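Firo Hall Association
Board of Management
Minutes of the Regular Meeting, April

The meeting was called to order by the Chair at 6:30 p.m. in the upstairs room. A quorum was present. The Secretary recorded.

1. Minutes of the previous meeting

The minutes of the March meeting were approved with one correction: under item 4, "string quartet" should read "string quintet." There were no other matters arising that are not covered below.

2. Summer concert series

The Program Director presented the draft schedule. The series will consist of 13 evening concerts, opening with the Momari ensemble and closing with the youth orchestra. Contracts have been returned by all but two of the acts. One of the outstanding contracts concerns a request for a later sound check, which the Director is willing to grant. The other has been held up by a question over recording rights. The Board's position remains that performers keep the rights to their own recordings and that the Hall may use short excerpts for publicity with written consent.

A member asked if the two folk evenings could be moved farther apart. The Director replied that both acts are touring and the dates are fixed by their other bookings. The draft schedule was approved as presented.
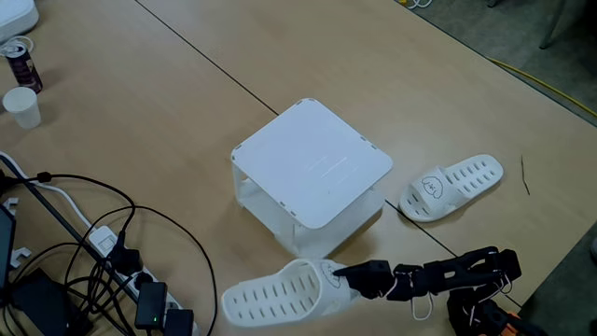

The Board then considered start times. Several patrons wrote after last season to say that an 8:00 p.m. start made it hard to catch the last bus. It was moved and seconded that all concerts in the series begin at 7:30 p.m., with doors opening at 6:45 p.m. Carried, one opposed. The member opposed asked that the minutes reflect a concern for patrons coming directly from work.

3. Ticketing

The Box Office reported 767 season subscriptions renewed at the close of the early period. Single tickets will go on sale in May. The contract with Stundard, the ticketing agent, runs out at the end of the season, and the agent has proposed a new schedule of fees. Members felt that the per-ticket charge should be shown to the buyer on the first screen and not added at payment. The Box Office will take this up with Stundard and report back before any renewal is signed.

It was agreed to hold 30 seats at each concert for students at the reduced price. Unclaimed student seats will be released to general sale one hour before the performance.

4. Piano

The concert piano was inspected in March. The technician's report calls for new hammers within two years and recommends that the instrument no longer be moved between the stage and the rehearsal room. A second, smaller piano would be needed for rehearsals. The Secretary will obtain prices for both purchase and long-term rental. Action was deferred to the next meeting.

5. Massawe Room

Use of the Massawe Room for chamber recitals was discussed at length. The room seats fewer people than the main hall, but the sound is well suited to small groups and solo voice. The Program Director asked for a trial of three Sunday recitals in the fall.
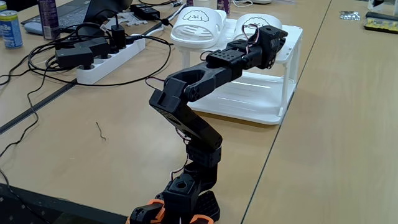
Members supported the trial in principle but raised the matter of furniture. The room has no fixed seating, and chairs must be brought up from storage for each event. It was noted that any work table in the room, and anything standing on it — the white plastic rack and the black robotic arm with its orange parts included — must be left clear of the performers' entrance on recital days. The Facilities Manager will prepare a floor plan showing the seating, the aisle, and the space needed for a small platform. Approval of the trial will be considered once the plan has been received.

6. Finance

The Treasurer's report was received. A balance of $388 remains in the sheet music account and will be carried forward. The Board authorized payment of the deposit for printing the season program. Advertising space in the program is still open, and members were asked to send inquiries to the office by the end of the month.

7. Other business

A request from the community choir to use the main hall for an additional dress rehearsal was granted at the usual rate.

The stage door lock will be replaced before the series opens. New keys must be signed for at the office.

8. Adjournment

The next regular meeting will be held in May at 6:30 p.m. There being no further business, the meeting was adjourned at 8:10 p.m.

Respectfully submitted,
Secretary to the Board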